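Les questions ci-dessous reviennent régulièrement au service linge de Lurville. Elles concernent les serviettes éponge et les chiffons de la dotation courante. Les draps, les tapis de bain et le linge de table relèvent d'autres fiches.

# Linge éponge : pliage, contrôle et rangement

## Préparation

### Faut-il plier à chaud ou attendre le refroidissement ?

Attendre. Une serviette pliée dès la sortie du séchoir conserve de l'humidité au cœur de la pile. Étaler les pièces ou les laisser en chariot ouvert pendant 26 minutes, porte du local ouverte.

### Quel support utiliser ?

Une surface plane, mate et lisse, plus grande que la serviette dépliée une première fois. Les nappes tissées sont à éviter : les boucles de l'éponge s'y accrochent et la lisière se déforme quand on tire. Un support de teinte foncée convient bien au linge clair, beige ou caramel, dont le contour se lit sans effort. Pour du linge marine ou anthracite, prévoir un support clair.

### Le support peut-il être posé au sol ?

Oui, à condition que le sol ait été lavé et que le support ne serve qu'à cet usage. Le linge ne doit pas déborder sur le carrelage. Une pièce tombée hors du support repart au lavage.

### Comment repérer le sens de la serviette ?

Par la bande tissée (le liteau), plus plate que le reste du tissu. Elle est parallèle aux petits côtés sur la quasi-totalité des modèles. Sur les articles Tokarz, l'étiquette est cousue sur un grand côté ; elle ne donne donc pas le même repère et il vaut mieux s'en tenir à la bande.

## Pliage

### La serviette arrive en boule. Par où commencer ?

Chercher un coin avant de chercher un bord. Un bord saisi au hasard peut être un pli, et l'on perd du temps à le suivre. Une fois le coin trouvé :

1. Le tenir entre le pouce et l'index, sans serrer les boucles.
2. Suivre la lisière jusqu'au coin voisin.
3. Soulever les deux coins, secouer une fois, reposer à plat.
4. Rabattre les angles retournés vers l'extérieur avant tout pliage.

Le point 4 est le plus souvent omis. Un angle resté replié sous la serviette crée une surépaisseur qui se retrouve dans tous les plis suivants.
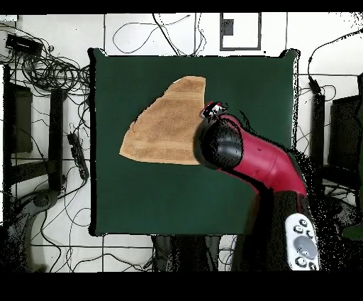
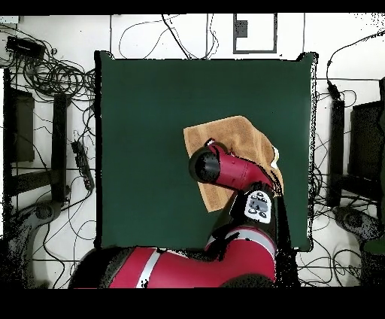

*Éponge beige encore froissée sur le support vert foncé.*

### Quel format final faut-il respecter ?

Le pliage en trois dans la largeur, puis en deux et encore en deux dans la longueur. Le dos arrondi du pli se place vers l'avant de l'étagère, les lisières vers le fond. Pour les chiffons, un pliage en quatre suffit.

### Faut-il lisser à la main entre chaque pli ?

Une seule fois, après le pliage en trois, du centre vers les bords et avec la paume. Appuyer davantage n'apporte rien : l'éponge reprend son volume en quelques secondes et les boucles se couchent de façon irrégulière.

### Les bords ne tombent pas l'un sur l'autre. Est-ce un défaut de pliage ?

Pas nécessairement. L'éponge et le liteau ne rétrécissent pas de la même manière au lavage, et la serviette finit par se pincer au niveau de la bande. Aligner dans ce cas les coins et laisser l'écart se répartir au milieu. Au-delà de 9 millimètres, isoler la pièce et la signaler.

## Contrôle

### Quels défauts entraînent un déclassement ?

- Lisière décousue ou effilochée.
- Accroc traversant.
- Zone sans boucles plus large qu'un pouce.
- Tache persistante après deux lavages.

Une boucle tirée isolée se coupe au ras avec des ciseaux fins. Il ne faut pas l'arracher.

### Que deviennent les pièces déclassées ?

Elles passent en chiffons, marquées d'un point au feutre textile dans un angle. Elles ne retournent jamais dans les piles de serviettes, même pliées au même format.

### Comment la pièce est-elle enregistrée ?

Dans Skemotik, sous la référence 3325 pour les serviettes et 133 pour les chiffons. L'ancien tableau Posix reste consultable en lecture seule jusqu'en janvier. Les corrections d'inventaire sont à adresser à Ksawery Sadowski, avec le code d'étagère.

## Rangement

### Quelle hauteur de pile est admise ?

La pile doit s'arrêter sous le repère peint sur le montant. Les serviettes du bas s'écrasent lorsque la limite est dépassée, et la pile penche dès qu'on en retire une.

### Dans quel ordre ranger le linge propre ?

Le linge fraîchement lavé va en dessous, le stock existant remonte. Cette rotation répartit l'usure sur l'ensemble de la dotation.

### Peut-on utiliser un adoucissant pour faciliter le pliage ?

Non. L'adoucissant se dépose sur les fibres et réduit l'absorption. Si l'éponge est rêche, contrôler d'abord le dosage de lessive et le rinçage, puis la charge du séchoir.

### À quelle fréquence nettoyer le support de pliage ?

À chaque fin de poste, avec une microfibre humide bien essorée. Les peluches s'accumulent surtout le long des bords. Laisser sécher complètement avant d'y reposer du linge.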